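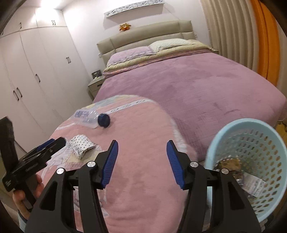
Figura 1. Las dos pinzas de mano durante una toma en el dormitorio.

Proyecto Cutby: plan de compra del equipo de recogida de datos
Memoria de la asignatura de Proyectos II
Tutor: Lorcan Doherty
Fecha de entrega: 2 de octubre de 2023

1. Objeto de la memoria

El proyecto Cutby quiere enseñar a un brazo de dos pinzas a recoger objetos domésticos pequeños. Antes de trabajar con el brazo necesitamos demostraciones hechas a mano, y para eso hace falta una pareja de pinzas con cámara. Hasta ahora hemos usado un equipo prestado por el departamento, que hay que devolver en noviembre. Esta memoria recoge lo que proponemos comprar, con qué dinero y en qué orden.

El departamento nos asigna 500 euros. No cubre transporte ni reparaciones, y lo que no se gaste vuelve a la partida común.

2. Requisitos

Los requisitos salen de las sesiones de toma de datos. La pinza debe manejarse con una sola mano, porque la mitad de las tareas piden una en cada mano. La cámara tiene que ver las dos puntas durante todo el movimiento, también con los dedos abiertos del todo. Las almohadillas deben poder cambiarse sin desmontar el brazo articulado. Por último, las dos pinzas tienen que ser del mismo modelo: mezclar geometrías nos obligaría a calibrar por separado y a etiquetar las grabaciones según la pinza.

El peso no lo hemos puesto como requisito, aunque en las tomas largas se nota en la muñeca. Queda como criterio de desempate.

3. Ofertas recibidas

Pedimos precio a tres proveedores.

Gilley: 218 euros por pinza, soporte de cámara incluido. Juego de almohadillas de repuesto, 34 euros.
Bosix: 252 euros por pinza, soporte y un juego de almohadillas incluidos.
Bai: solo vende las piezas del mecanismo, sin empuñadura. No dio precio por el conjunto montado.

La oferta de Bosix suma 504 euros por la pareja, cuatro más de lo asignado. Preguntamos si había descuento para centros de enseñanza y nos respondieron que solo a partir de cinco unidades. La oferta de Bai se descartó porque imprimir y ajustar las empuñaduras nos llevaría más tiempo del que queda de curso.

Con Gilley, la pareja cuesta 436 euros. Sumando un juego de repuesto, el total es de 470 euros y quedan 30 para material fungible.

4. Objetos y material de las tareas

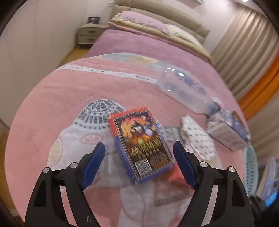

El material de las tareas no consume presupuesto, salvo que haya que reponer algo. Trabajamos con cosas que ya hay en una casa, y el criterio para elegirlas ha sido que obliguen a agarres distintos. La caja de cartas de bordes rojos tiene caras planas y paralelas, y con los dedos abiertos cabe entre las dos almohadillas azules en la vista de la cámara, lo que facilita comprobar la alineación. La botella de plástico tumbada plantea otro problema, por la curvatura y porque es transparente. El paño blanco arrugado con puntitos azules sirve para los agarres sobre tela. Como destino usamos una cesta de plástico con las paredes perforadas.

Para las próximas sesiones queremos añadir objetos más rígidos y pequeños, del tipo de una cuchara o una pinza de tender. También prevemos un segundo paquete de pañuelos de papel y cinta adhesiva para marcar las posiciones de partida. Todo ello debe salir de los 30 euros restantes. Si no alcanza, se retrasa la cinta y marcamos con hilo.

5. Calendario de compra

El pedido de las dos pinzas se hace primero y en un único envío, para que sean del mismo lote. El juego de almohadillas se pide a la vez. Gilley no garantiza plazo de entrega, así que hemos solicitado conservar el equipo prestado hasta que llegue el nuevo y se haya repetido con él una sesión completa. Lorcan Doherty ha dado el visto bueno a esta prórroga, pendiente de la firma del laboratorio.

6. Riesgos

El principal es la rotura de un pasador de las articulaciones. El proveedor no los vende sueltos y tendríamos que buscarlos en una ferretería o tornearlos en el taller. El segundo es que el soporte de Gilley no admita nuestra cámara; tenemos el plano con las medidas de la rosca, pero falta probarla montada. En ese caso habría que imprimir un adaptador, con filamento del taller y sin cargo al proyecto.

No se ha previsto la compra de una tercera pinza. Si una de las dos se estropea, las tareas a una mano pueden continuar y las de dos manos se aplazan hasta el siguiente cuatrimestre.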